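Can a machine tidy up after lunch yet?

Shiuli Sikder has a simple test for anyone who tells her that household robots are nearly ready. She gives them a snack wrapper and asks for it to be put in the bin.

Sikder runs a small workshop at Rurkden, where the team has spent the past year teaching grippers to clear tables. Plates and mugs went well early on. A mug is the same shape every time you meet it, and it stays that shape when you squeeze it. Packets are another matter.

"People think the hard jobs are the heavy ones," she says. "Our arm can lift a full casserole dish. Give it a crisp packet and it may need three goes."

The trouble starts with seeing. Shiny foil throws the light back in streaks, and every crease makes a new bright line or a new dark one. Software that has learned what a packet looks like when it is flat and full can lose it altogether once it is crumpled. Then comes the grasp. Close the fingers too high and they skid over the top. Push too low and they scrape the table. The crimped seal at the end is a fair place to take hold, being flat and a little stiffer than the rest, but the machine has to find it first.

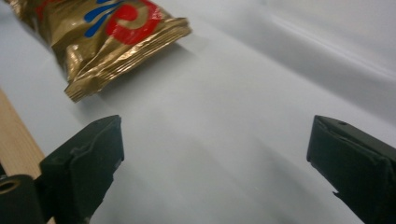 What the numbers say

Over the winter the team logged 1,781 attempts at picking up litter from a table. The failures came to 479, and most of those were foil or thin film. Card and paper cups hardly featured.

Ngozi Haruna keeps the log. She says the figures have improved since the team stopped using new packets from the cupboard and began saving their own rubbish. There are now 300 used wrappers in a crate by the door, sorted by size.

Speed is still poor. A good pick takes six seconds from start to finish, which a person would beat without looking up from the telly.

Where it might work first

Tania Wijesinghe, who manages the canteen at Bridanard, would take a slow machine if it could be left alone. Her tables are wiped and cleared after the last sitting, when there is no hurry. She has agreed to a trial in July, on one row of tables, with a member of staff nearby.

Homes will take longer. A canteen table is plain and well lit, and a living room has cushions, cables and a cat. Sikder will not give a date for that. She does expect to have the crate of wrappers emptied and filled again before the trial starts.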